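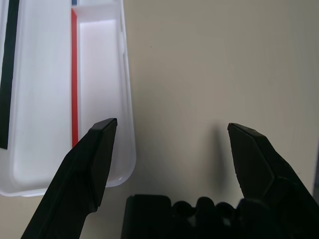
Gekstead divided tray, white plastic. 4 stars

Had mine since April, time for a quick review. Bought 2, one for the desk and one for my sister. Wide compartment takes the bulky stuff, narrow one is for pens. Divider is raised enough that things stay put — mostly. Rounded end wipes out easy, no crumbs stuck in corners.

Gripes: shows every bit of ink. Slides around a bit on a smooth desk, so I stuck felt dots undeneath. Shipping from Stirville took 6 days, fine.

Would buy agian. Wish it came in gray.

Rekha Kushwaha, 31 October 2023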